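Vireck will bypass the Kisum Handicap and be kept to 10 furlongs for the rest of the spring. The gelding finished second to Pidedau last time, beaten 2 lengths after drawing gate 14.

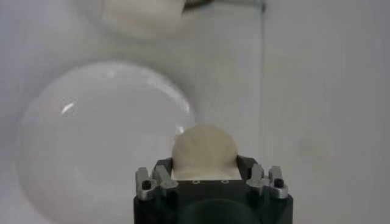

Track work at Mkhize resumes in April. The main gallop measures 2,132 meters following the rail move. Gear notes: ear plugs must be declared at entry, and a soft, pale piece with a rounded top and flat base is easier to spot at inspection than a dark one.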